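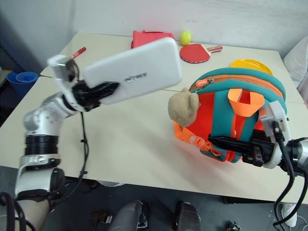 Corinne Wuyts

I have owned the Rumus weekender since July, long enough to forgive it for a few things and to start a list of new ones. Winance sells it as a bag for two nights away. Mine has done a wedding, a funeral, several train trips and one very long Sunday as a substitute laundry hamper.

The shape is good. It's a soft box with a zipper on three sides, so the lid flops open and you can see everything you own at once, including the socks you meant to leave at home. It swallows two pairs of shoes if one of them is flat. I can carry it by the handles, on the shoulder strap, or hugged to my chest like a sick dog when the strap clip lets go. The clip has let go twice, both times on stairs.

I replaced it with a clip from my old Trorisero duffel, a bag so ugly that I never once worried about it being stolen. The new clip has held since. I mention this in case anyone at Winance is reading and would like to buy some better clips.

The pockets need a paragraph to themselves. There are 16 of them, and I use five. One is on the bottom of the bag, facing the ground, and I would love to know what the designer keeps in there. The slim one inside the lid is the right size for chargers and a power bank, and the cable can come out through a small slot by the handle. The key leash is long enough to reach a front door while the bag stays on your shoulder, which sounds silly until it's raining.

The fabric wipes clean. Coffee, toothpaste and half a peach have all come off with a damp cloth. It also attracts every hair in the county, and I don't have a cat.

Weight is my main complaint. Empty, it already feels packed. By the time I've added clothes and a hardcover I won't read, I lean to the left like an old fence. There's a padded sleeve to slide over a suitcase handle, but if I were bringing a suitcase I wouldn't be bringing this.

I paid $60 for it in a sale. At full price I'd hesitate – there are plainer bags that do the same job and stay attached to their straps. On sale, it's a good bag with one bad part and eleven pockets of free entertainment.

Four stars, and the missing one is for the stairs.

Posted Jan 17, 2018, under Luggage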